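Gomness Family Traditions Program: Fall Progress Report

Hello from all of us at Gomness! I promised you an update once the summer rush was over, and September has finally calmed down enough for me to sit and write it. Grab a coffee, because I have a lot to tell you.

When Dateo agreed to fund us, the plan was simple. We wanted to get families making something of the small holidays and ordinary evenings, the ones that usually slide by between homework and laundry. We set out to run monthly family nights and to send home an activity packet people could use at the kitchen table.

So far we've held 5 family nights, all at the Cinenbridge branch, and 62 families have come to at least one. Harvest Supper was the loudest by a mile. Every family brought one dish with a story behind it, and the kids did the telling (we heard a very long one about a noodle pudding). Grandparents' Night was smaller than I'd hoped, mostly my fault, as I put it up against the middle school concert. I've got the school calendar taped over my desk now.

The packets have really taken off. We've handed out 315 of them, and I'm down to the last box. Parents tell me the "birthday interview" page is the one they keep - you ask your child the same questions every year and save the answers in an envelope. The page on making your own family flag got a lukewarm response, and I'd like to swap it for something with food in it.

Money is in decent shape. Printing cost more than I budgeted, but Prajapati let us have the paper goods for the suppers at cost, and that covered most of the gap. I'm not asking to move anything between lines yet. If the reprint comes in high I'll write to you first.

One thing I haven't solved is the start time. We begin at 6:30, and families with toddlers are heading for the door just as the craft gets going. I'm going to try 5:30 for the next two and see who turns up.

Coming up: Gratitude Jar Night, a cookie swap, and a winter lantern walk if we can get permission to use the river path. I also have 24 families signed up to test the new packet at home before we print it, and I'm so excited to read their notes!

I'll send the full budget sheet separately. Call me any time, mornings are best. 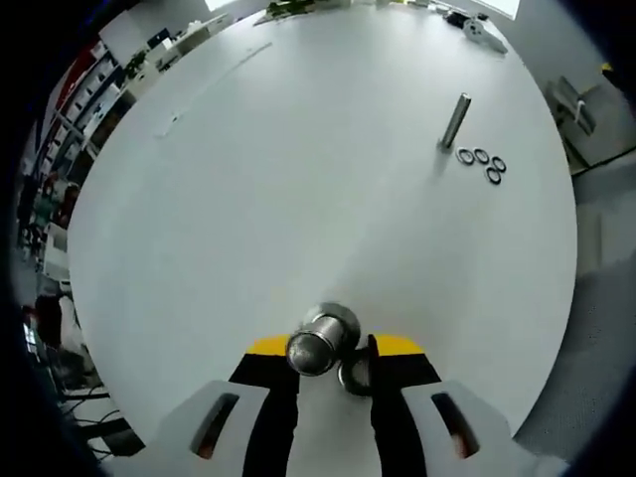 A short metal cylinder over the big round white table.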